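3.2 Where clothes are kept and sorted

The second part of the survey asked where each household sorts and folds its clean clothes. We had expected most people to name a table or a closet shelf. In the Doltitz group, 13 of the 40 households named the bed first, and a further 13 named it as their second choice. The rest used a kitchen table, a couch, or the top of a dresser.

Interviews were done in the home by Vashisht and Rengifo, who used the same question sheet in all 40 visits. Each person was asked to say how often clothes were put away on the day they were washed. Answers were coded on a scale with 3 steps (always, sometimes, never). Two coders worked apart and then compared their sheets.

People who used the bed tended to give the same reason. It was the largest flat surface in the home, and it had to be cleared before night. Several said that this gave them a deadline. Those who used a couch reported the longest delays, and a few said that clean clothes stayed there until they were worn again.

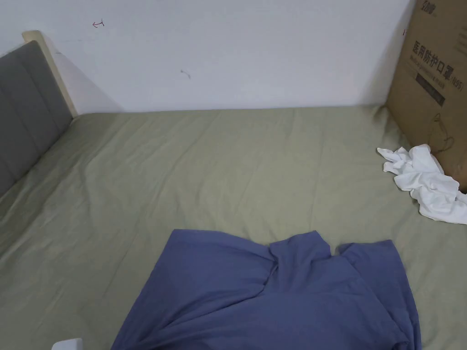
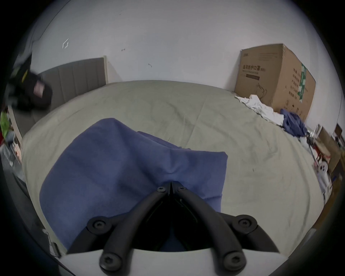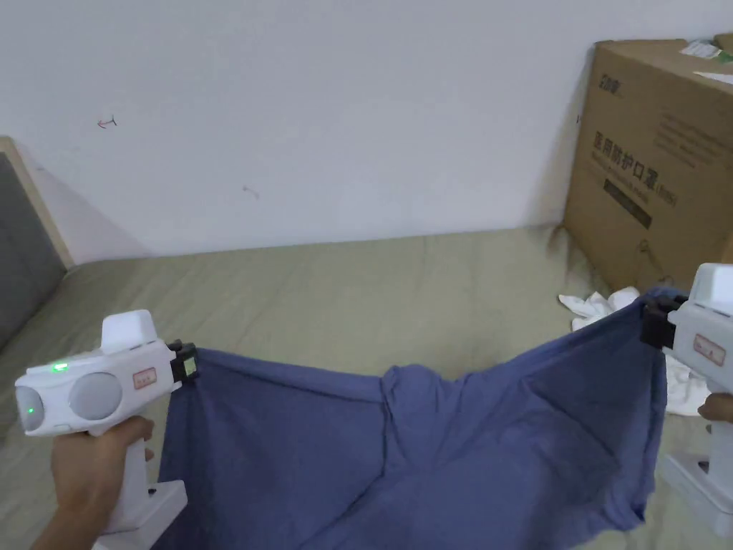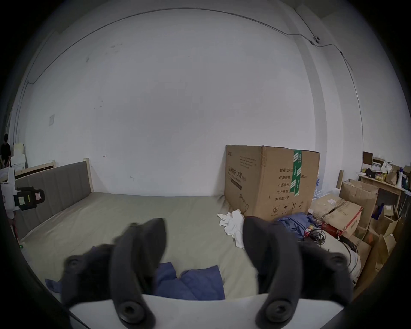

Figure 4. A bed with a fitted sheet, one of the surfaces covered by the survey.

Home size had less effect than we had thought. In the Ustel group, which had larger homes, the bed was still a common answer, and a separate laundry room did not change this much. What did matter was the number of people who shared the work. Where one person did all the folding, it was mostly done in a single session. Where the work was shared, it was split over several days, and the place changed with the person. Section 3.3 looks at these shared households in more detail.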